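Optical Character Recognition: Notes for Session 6

What is OCR?

Optical character recognition (OCR) turns a picture of text into text a computer can search and edit. The input can be a scanned page, a receipt or a street sign.

Where is it used?

Banks use it to read checks. Libraries use it to make old newspapers searchable. Post offices use it to sort mail by address.

How does it work?

Step 1. The page is scanned. For printed text use 200 dpi or higher. Small type needs more.

Step 2. The image is cleaned up. It is changed to black and white, specks are removed, and a page that was scanned crooked is turned straight. This last part is called deskewing.

Step 3. The software finds the blocks of text, then the lines, then the single characters. Columns and tables cause most of the trouble at this step - a line may be read straight across two columns.

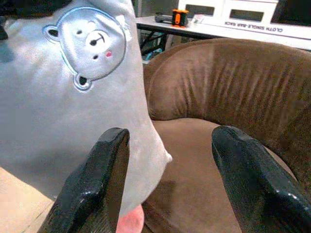 Step 4. Each character is compared with what the model has learned. The output is a letter and a score. A low score means the model is not sure, and the letter should be checked by a person.

Step 5. A word list or language model fixes likely mistakes, such as "rn" read as "m" or the digit 0 read as the letter O.

How do we measure errors?

Character error rate (CER) is the number of wrong, missing and extra characters divided by the number of characters in the correct text. Word error rate is worked out the same way, with words.

Homework

Use the Begay page set. It has 900 pages and a correct text file for each one. Run the Nornel script on any 6 pages and write down the CER for each. Then turn off deskewing and run the same pages again. Hand in both sets of numbers with a short note on which characters were confused most often.

Questions go to Rozália Šimek.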